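Books & Film > Novelisations and tie-ins

Novelisation ends differently from the film. Which came first?

Posted by Laseleck

I picked up a paperback called The Matoušek House in a box of horror tie-ins. The cover says "now a major motion picture" and the back has the film credits on it, so I took it for a novelisation. I watched the film years ago and remember it fairly well. The sister gets out through the cellar and the house burns down.

In the book there is no fire at all. The sister stays, and the last chapter is set the following winter, when a surveyor comes to value the place. There is also a long part about the father's time at the glassworks which I am sure was not in the film. My copy has 218 pages and the film part seems to be squeezed into the last third.

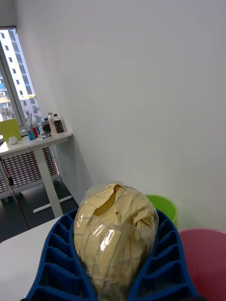
Leeds, January

I have had the book out again since I first wrote this and checked the copyright page. It gives only the publisher, Laka, and the name Peter Kuruc. It doesn't say "based on the screenplay by", which the other tie-ins in the box all do. Did Kuruc write the book first and the film people changed it, or was he working from an early script? I would also like to know if there is another edition with the film ending.

Stesteo

It's a novelisation. They all say major motion picture on the front. The endings are often different because the writer only gets the script and the director changes things later. Same happened with loads of them.

Tapehead_Moira

I don't think the answer above is right in this case. The book came first, but the edition you have is a cut one, and that is where the confusion comes from.

Kuruc published it as a plain novel called The Valuer. The glassworks chapters and the winter ending both come from that. When the film was being made Laka bought the paperback rights, changed the title to match and asked him to shorten it. He took out most of the middle, including the whole of the neighbour's story, and added the cellar scene so that readers would find something they knew from the screen. He would not change the ending.

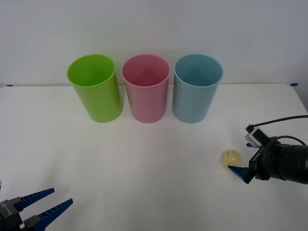 You can tell where the join is. In the Laka edition the sister is called Anna up to chapter nine and Hana after it. Hana is the film name. In The Valuer she is Anna all the way through, and the dog doesn't die.

As far as I know there is no edition with the fire. The script had a different ending again, with the brother arriving at the station, and that was never used in either.

If you want the full text, look for the hardback. It has no picture on the jacket, only the title in brown. I paid £28 for mine with a library stamp in it. The paperback turns up for much less.
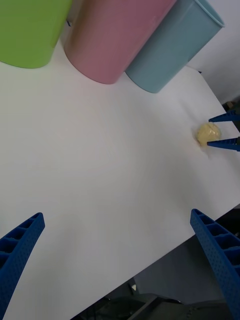
Three cups and a bit of yellow on the table.

One more thing to check is the chapter count. The cut version has 14 chapters and the original has 22, so you can ask a seller before you buy if the listing doesn't make it clear.

Laseleck

Thanks Moira. Mine has 14 and she does turn into Hana in chapter nine. I had put that down to a printing mistake. I'll look for the hardback.

Stesteo

Fair enough, I haven't read it, only seen the film.

Viewed 3,719 times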